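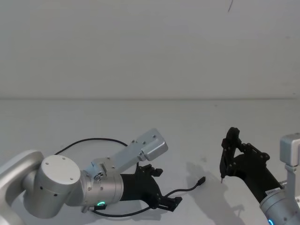 Figure 1. White tabletop against a pale wall.

Do Tap Inserts Save Water in a Shared Kitchen?
Project report, Dalen House group
Advisor: Milovan Spahić

1. Why we did this

The Luver tap insert is sold with the line "cuts your water use in half." The box doesn't say half of what, or who measured it. The housing office in Skekora was thinking of buying the inserts for every student building, so we asked to try them first in one kitchen. Dalen House has 17 residents who share two sinks, and both sinks run through a single Vodomik meter. The dishwasher has its own line and is left out of our numbers.

2. What we did

We read the meter at 7 a.m. at the start and end of two periods, each lasting seven weeks. In the first period the taps were left alone. In the second, both taps had the insert. We told residents that we were reading the meter, but we didn't tell them when the inserts went in. Several noticed the same evening, so we can't call this a blind test.

3. Results

Kitchen use, taps unchanged: 3,861 gallons
Kitchen use, inserts fitted: 3,827 gallons

The difference is 34 gallons, or less than one percent. Spread over the whole kitchen, it comes to less than a gallon a day. One extra sink of dishes left to soak could wipe that out.

4. Can we trust the difference?

Probably not much. The second period ran into August, when people cook less pasta and wash more fruit, and two residents were away for part of it. That alone should have lowered the total. It's possible that the inserts saved nothing, or even that people used more with them. We have one building and one meter, and no kitchen to compare it with.

We also think the claim on the box mixes up flow and use. The insert does slow the water. Filling our stockpot took noticeably longer, and a few people complained. But a pot takes the same amount of water however slowly it fills. The same goes for kettles and for a sink of dishwater. Savings can only come from times when the tap is left running, such as rinsing plates, and we had no way to measure rinsing separately.

5. What we would tell the housing office

Don't buy inserts for the kitchens on the strength of the box. Bathroom sinks may be a better place for them, but we didn't test any and won't guess. If the office wants a real answer, it should run two similar kitchens over the same weeks and swap the inserts halfway through. The meter readings are in the appendix, including the one we took late and had to repeat.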